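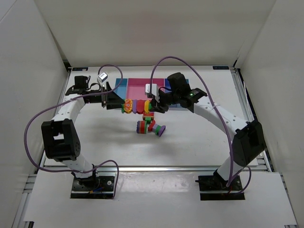
Figure 4.1 A row of coloured toy pieces held at both ends.

Section 4: Setting up your lists

This section covers the first set-up of lists in Drumura, including the Inbox, the day list, projects and the weekly review. You should already have installed the program and signed in (see Section 2) and chosen your working days (see Section 3).

Set aside 90 minutes if you are moving over from paper or from another program. If you are starting from nothing, you will need less. You can stop after any numbered step and carry on later. Drumura saves each entry when you leave the field.

4.1 Before you begin

Gather everything you now use to keep track of work. This usually means notebooks, sticky notes, a wall calendar, flagged emails and notes on your phone. Do not sort any of it yet.

If you are moving from Nandasard, export your old list as plain text before you go any further. Open Nandasard, choose File, then Export, then Plain Text, and save the file somewhere you can find it. Due dates come across. Colours and attachments do not.

Caution: Do not delete your old list until you have finished one full weekly review in Drumura (4.6). There is no way for us to recover entries that were never imported.

4.2 Filling the Inbox

The Inbox is where every new entry goes until you decide what to do with it. It has no order and no due dates.

1. Click Inbox in the left-hand column.
2. Press N. An empty line opens at the top.
3. Type the entry in your own words and press Enter. A new empty line opens.
4. Carry on until you have been through everything you gathered in 4.1.
5. Press Esc to close the last empty line.

To import a text file instead, click the menu at the top right of the Inbox, choose Import, and pick the file. Each line of the file becomes one entry. Blank lines are ignored.

Note: Leave duplicates in for now. Drumura marks entries with the same wording when you start sorting, and it is quicker to merge them then.

Note: An entry can be up to 90 characters long. Anything past that is moved to the notes field under the entry. Nothing is lost, but the end of the text will not show in the list.

4.3 Sorting the Inbox

Sorting moves each entry to one of four places: the day list, a project, the Later list or the bin.

1. With the Inbox open, click Sort. The oldest entry appears alone on the screen.
2. If it can be finished in one sitting and needs doing this week, press D for the day list and choose a day.
3. If it needs more than one sitting, press P and choose a project, or type a new project name.
4. If you would like to do it but not this month, press L for the Later list.
5. If you no longer need it, press X.
6. To skip an entry, press the space bar. It goes back to the bottom of the Inbox.

You can undo the last 20 decisions by pressing U once for each. Leaving the Sort screen clears the undo list.

Caution: Entries sent to the bin are kept for 16 days and then removed for good. The bin is also emptied if you change the account email address, so check it first.

Skipping is meant for entries where you are waiting for a fact, such as a price or a date. If you find you have skipped the same entry three times, Drumura shows a small grey dot beside it. The dot has no effect on anything. You can turn it off under Settings, Inbox, Show skipped.

4.4 The day list

The day list shows what you have decided to do on one day. By default it holds 12 entries. When it is full, Drumura asks which entry you want to move before it will take another.

To change the limit:

1. Open Settings and choose Day List.
2. Type a number in the Limit box. The highest number allowed is 20.
3. Click Apply. The change starts with the next day, and today's list stays as it is.

We suggest you keep the default for the first month. Most people who write to the help desk about the limit want it raised in their first week, and quite a few write again later to ask how to put it back. (Type 12 in the same box.)

To put the day list in order, drag the entries up or down, or select one and use the up and down arrows with the Shift key held. The order is kept when you open Drumura on another device, provided both devices are on version 3 or later.

Fixed appointments are shown in a band across the top and do not use up the limit. If the band is missing, your calendar is not linked. See Section 7.

Note: Unfinished entries are not carried over to the next day. They return to the Inbox overnight. Many users coming from other programs expect the list to roll forward, and there is a setting for this (Settings, Day List, Carry over), but it is off by default.

4.5 Projects and linked steps

A project is a set of entries that lead to one result. The guide uses a sample project called Ruangrit, the move of a small shop to new premises, and you will find it in the Projects column when you first sign in. Delete it when you no longer want it. It will not come back.

To set up a project:

1. Click the plus sign beside Projects.
2. Type a short name. Use the name you would say aloud to someone at work.
3. In the Result box, write one sentence saying what will be true when the project is finished. For Ruangrit the sentence is: "The shop is open at the new address and the old keys have been handed back."
4. Add the steps you know of now. You do not need all of them.
5. Mark one step as Next. Only a step marked Next can be sent to the day list.

If one step cannot start until another is finished, link them. Select the earlier step, hold Ctrl, select the later step and press K. The later step turns grey until the earlier one is ticked.

Caution: Deleting a linked step also breaks the link on either side of it. The steps that were waiting on it turn black and can be marked Next straight away, even if they are not ready. Check the whole run of steps after deleting one in the middle.
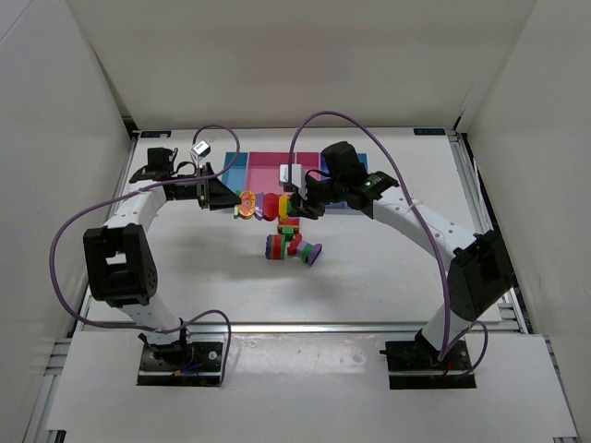
Corner tags let you mark a project without changing its place in the column. Each project card has room for two tags, one at the top left and one at the top right, and each tag takes a single short word. Choose words that tell you something at a glance, such as the name of a client or the office where the work is done. The middle of the card is kept clear for the Next step. On the table in Figure 4.2 there is one small dark blue label near the back-left corner and another near the back-right, and the white surface between them is left for the work; set your cards out in the same way. Tags do not alter the sort order, and they are left out of printed lists unless you tick Print tags in the print box.

To add a tag:

1. Open the project card.
2. Click the faint outline in the left or right corner.
3. Type the word and press Enter.
4. To remove it, click the tag and press Backspace.

If several people share a project, everyone sees the same tags. Private tags are not supported. Shared projects are covered in Section 6.

4.6 The weekly review

The weekly review is a set of screens that takes you through everything in Drumura once a week. Choose the time for it during set-up, even if you are not sure it will suit you.

1. Open Settings and choose Weekly Review.
2. Pick a day and a start time.
3. Choose how long before the start you would like a reminder.
4. Click Apply.

When the review opens, it shows the Inbox first, then each project in turn, then the Later list. On each project screen, check that the sentence in the Result box still holds and that one step is marked Next. If you have nothing to change, press the right arrow to move on.

You can leave a review part way through. Drumura keeps your place until midnight on the following day. After that the review is marked as missed and starts again from the Inbox next time.

Note: A missed review does not lock anything or change any entry.

Note: The Later list is shown in full only once a month. In the other weeks you see the entries you added since the last review. To see the whole list at any time, click Later in the left-hand column.

4.7 Common problems

The Sort button is greyed out.
The Inbox is empty, or an import is still running. Look for the moving bar under the Inbox heading.

An entry will not go to the day list.
Either the list for that day is full, or the entry belongs to a project and is not marked Next. Open the project and check.

Accented letters have changed into question marks after an import.
The text file was saved in an older format. Open it in a text editor, save it again as UTF-8, and import it into an empty Inbox. If you have already started sorting, import it under a new account, correct it there and move the entries across (Section 6.3).

Everything has come back to the Inbox.
Your working days are probably not set. Drumura treats a day with no working hours as a day off and sends its entries back. Set the days in Section 3 and sort again.

The reminder for the weekly review comes an hour late or early.
This happens when the clocks change if the computer and the account are set to different time zones. Set both to the same zone and restart the program. In versions before 3.1, reminders set before April may need to be entered again.

4.8 Printing your lists

1. Open the list you want on paper.
2. Press Ctrl and P.
3. Choose Full page or Pocket. Pocket prints on one side of A4, to be folded twice.
4. Click Print.

Ticked entries are left out. If you want them in, tick Show finished before you print. Notes under an entry are printed only in Full page, in smaller type.

Go on to Section 5, Repeating entries.

Drumura Set-up Guide, Section 4. Text by Sunee Wongsuwan for Arkitz. Last revised November 2019.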